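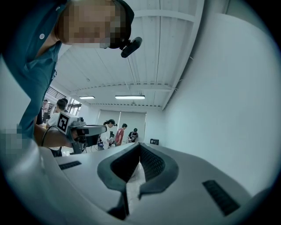

How to run a gripper demo at an open day

I helped out at the Pakton open day in Binemport this August, and we had 200 visitors trying the hand-held grippers themselves (so much fun!). A few people asked how we set it up, so this is my version. Borrow whatever you like.

Step 1: Put the grippers out early
Charge everything the night before and leave a gripper at each station. I budgeted 22 minutes for setup and needed every one of them, mostly for hunting down cables.

Step 2: Get the head strap on first
The camera strap goes on before anyone picks up a gripper. It needs to be snug but comfy, with the camera pointing down toward the hands. Ask people to look at what they're doing and you'll get a much better view.

Step 3: Check the markers
Each gripper has a square black-and-white marker on it, and fingers love to wander over the thing. Show visitors where to hold, then let them open and close the jaws a few times.

Step 4: Give them an easy job
We started with picking up a sponge and dropping it in a bowl. Tanko Mohammed wanted to start with stacking cups, and we did try that, but the line got long fast. Save the cups for folks who come back for a second go!

Step 5: Watch the cables
Keep the loose ones away from where people walk. I bring a roll of floor tape now, and I still run out.

Step 6: Show them their own run
Play back the recording right after they finish. Kids especially go nuts for this part, and the parents usually want a turn next.

We're doing it again at Cultumlow, with the cups at their own table this time.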